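Speaker notes: Open Surfaces in the Workroom
Furnival Program, session for facilities staff

Opening. Welcome the audience and state the subject: how a perforated surface should be chosen and placed in a shared workroom with a wood floor. The Furnival Program reviewed 40 rooms at the Porside and Prunau sites, with a combined floor area of roughly 1312 square meters.
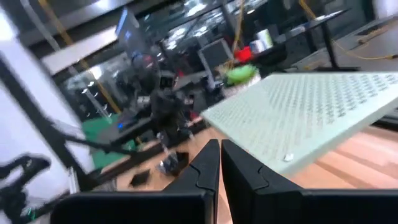

Floors come first. Wood planks mark easily, and most of the repair requests received at Prunau concerned scratches left by furniture that had been dragged. Staff are asked to lift every stand before moving it. Pause for questions on floor care.

Next, the stand. A punched top weighs less than a solid one and may be wiped from either side. Small parts should be kept in a tray, as they can catch in the openings. Remind the audience that a bent front lip stiffens the panel and spares the hands.

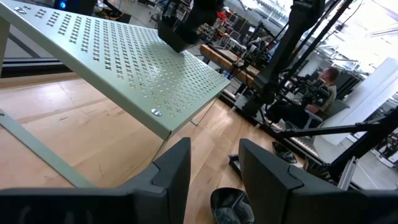

Pale green stand with cross-shaped cutouts, on a wood plank floor.

Bolts are to be checked each November. Record the result on the room sheet and report any loose leg to the site office.

Close with the order procedure. Requests go through Drametti under item 540. Handouts are at the door.

Contact: Furnival Program Office, Porside | Copyright Furnival Program | Back to top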